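Kitchen Tips for People Who Write the Software

Tips, page 4: Pastry, plates and planners

Most of what follows was learned on the marble counter in the Skinemgate simulation, where a dropped croissant costs you a reset and a little dignity. Readers with a real kitchen should add crumbs and subtract confidence.
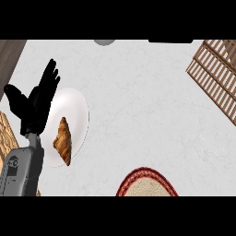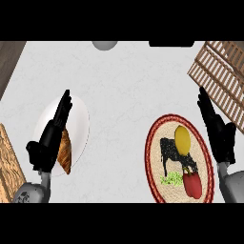

Plan for the plate, too

A croissant on a plate is two obstacles, and your planner will remember one of them. Put the rim in the collision model before you tune anything else. Nipon Chaiyaporn spent most of August adjusting finger speeds on a grasp that was failing because the plate had been loaded as a flat disc.

Pick the hand shape before the descent

Spread fingers and closed fingers need different clearance. Choose one at the hover height, check it, then go down. If your controller insists on changing its mind halfway, lock the hand pose until the wrist has stopped. It will sulk for a few cycles and get over it.

White on white

Pale plates on pale marble are a rotten thing to hand to a segmenter. Things that helped, in order of how little work they were:

Turn up the weight on depth edges near the rim.
Vary the lighting in training, including ugly lighting.
Fit an ellipse to whatever rim you did find and let it guess the rest.
Stop using the color histogram. We know you like it.

Soft food, soft limits

Set the force cap per item. A lemon forgives you. A pastry keeps a permanent record. Sombat Petchrat stores his caps in a plain text file with a comment beside each number, and his is the only config in the building that anyone can read.

Two arms, one clock

Run both arms off the same timer. Ours drifted by 90 milliseconds, which sounds like nothing until the left hand is waiting for a handover the right hand believes it has finished. If one arm has no job, give it a parking pose and reserve that space in the planner. An idle arm is still furniture.

Keep the boring logs

Toruvance will cheerfully throw away any run marked successful. Switch that off. Of our last 734 runs, 419 were marked successful, and the best clues to the failures were in those. Save the seed, the scene file and the planner version together, in one folder, with a name a tired person can understand. "final_final_2" has been taken.

Before you go home

Reset the scene, rerun the first grasp of the morning and compare. If it has changed and you haven't touched the code, you have touched the code.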